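So the Pestus run is toast, or at least 153 episodes of it are. I promised myself I'd write up the failures too and not only the good days, so let's go.

We were aiming for 1000 clean demos with the hand-held grippers by the end of August. Folding, stacking, passing things over, all the boring stuff robots are still terrible at! I had 1053 on the drive and was feeling pretty smug (there was cake). Then Prys Jenkins ran the first training pass and the policy kept closing the fingers way too early, on nothing, every single time.

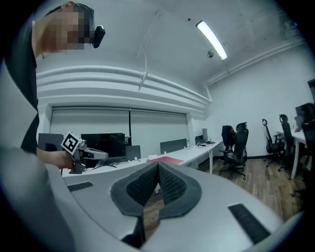
I blamed the network first, obviously. Then the calibration file. I lost a whole afternoon to that one, and it was fine. What finally gave it away was plotting finger width against time and seeing the left gripper drift, a tiny bit per episode, starting at number 297. A set screw on the width encoder had been backing out - slowly enough that the startup check never complained.

Prys thinks we can rescue some of it by fitting the drift and subtracting it. I'm not so sure, but she's stubborn and I've lost this kind of bet before. Meanwhile there's threadlocker on every screw I could reach, and the check now runs between episodes too.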